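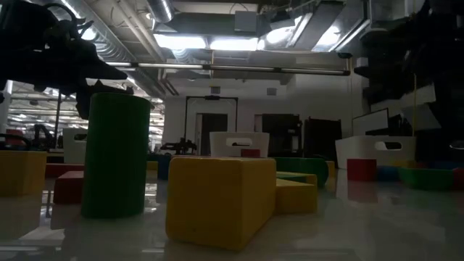
Side view of the block-sorting cell: gripper above the green cylinder, white bins behind.

Search posts Search

Okafor, Zendeneo data group
December

Thread on how we gather examples for the block-sorting policy. Mostly notes on what we changed between the first set and the second, and what we'd tell another group with similar hardware.

The task: pick up a block, put it in a bin. Blocks are foam-like toy shapes in red, yellow, green and blue. The instruction is a short sentence typed before the episode starts. "Put the green cylinder in the left bin." One sentence, one episode.

Current set is 766 episodes after review. The first set had 300 and we have stopped training on it. The reasons take up most of this thread.

Problem one was layout. In the first set the operator laid out the blocks by hand and then drove the arm. Operators are tidy people. The blocks ended up evenly spaced with the target near the center, and the policy learned to go to the center.

We tested this by typing an instruction for a block near the edge and leaving a different block in the middle. The arm went to the middle. It did so with the instruction field blank, too.

Layouts now come from a script. It prints a rough map with positions and orientations, and whoever resets the table follows it. Some blocks touch. Some hide others from the side camera. Long ones point toward the camera, where their length is hard to judge.

The rule during reset is that you don't fix an ugly layout. If a small block is half behind a big one on the map, it stays half behind the big one.

Problem two was the tabletop. It's glossy and pale gray, and it mirrors both the blocks and the ceiling lights. Yellow blocks are the worst for this, with a bright smear under each one that a crude color mask will happily call part of the block.

We looked at covering it with a matte sheet. Decided against it. The tables at Clovard, where this policy has to run next, are also glossy, and a clean surface here would have bought us a nicer score on the wrong problem.

What we did do: stop using color masks for automatic success labels. Success is now a human call from the final second of video, made by someone other than the operator. Slower. The labels are better.

Problem three, approach height. Tall pieces and flat pieces want different things. For a standing cylinder the fingers have to come in high and stay clear of the rim, then drop. For a low flat block they go nearly to the table.

Operators in the first set used a single comfortable hover height for everything. For the cylinder that meant tipping it over now and then on the way in. Those episodes were thrown out, so the model never saw a near miss or a recovery.

We now keep recoveries. If a piece tips and the operator picks it up anyway, the episode stays, with a tag. If the operator gives up, it goes in a separate folder marked failed and we keep that as well.

Failed episodes are not used for imitation. They are used to train the success classifier, which had far too few negatives before.

Camera notes. The fixed side view sees the arm as a near-black shape against a bright ceiling. Exposure is locked for the blocks, so the arm loses all detail. We accept this. Joint state is logged separately and the model gets it as an input.

Do lock exposure. With auto exposure on, the whole image shifted as the arm moved across the lights, and the model could read arm position off the overall brightness. Held-out error looked great until we changed the light level.

The background stays in. It's a busy lab with other robot setups on benches and a lot of ductwork overhead. We tried cropping to the table and lost the top of the arm's motion, and the cropped model did worse when the camera got bumped.

On bumps: the mount gets checked at the start of each session against a reference still. If the bin edges don't line up with the overlay, we log the new camera pose and keep going. We don't nudge it back. Small shifts between sessions are useful as long as they are recorded.

Instruction text. First set used one template, so "the red block" was fine even with more than one red block out. An annotator reading it cold couldn't say which was meant. Neither could the model.

Now the script checks each instruction against the layout map. If the phrase fits more than one block, the operator either adds a word ("the long red block") or marks the instruction as open, meaning any match counts as success.

Open instructions are a minority by design. They are still worth having, as people talk that way.

Each layout gets 5 instructions and is reset between them. Same blocks, same positions, different target. This was the single most useful change. It forces the model to read the text, as the picture alone no longer tells it where to go.

Operators: 2 per session, swapping between driving and resetting. Swap on a timer, at a fixed interval. When people swapped whenever they felt like it, they drove until they were tired and the last episodes of a stretch were visibly jerky.

Storage and review run through Hullunico, our in-house episode browser. Each episode has video, joint log, instruction, layout map and label. If one of these is missing, the episode is rejected at upload. There is no "fill in later" option — we had one and it was never filled in.

Sync check: gripper close command against the first frame where the fingers move. If the gap drifts within a session, the whole session is held. So far every held session has been traced to the recording machine's clock.

Open items. Bins are always open side up and always white. Handle slots face the camera more often than they should. No layouts yet where a bin hides the target completely, and the script needs a rule for that before we try it.

Will post the layout script settings when the next batch is through review. Replies about the success classifier are welcome — ours still confuses "in the bin" with "in front of the bin" from the side view.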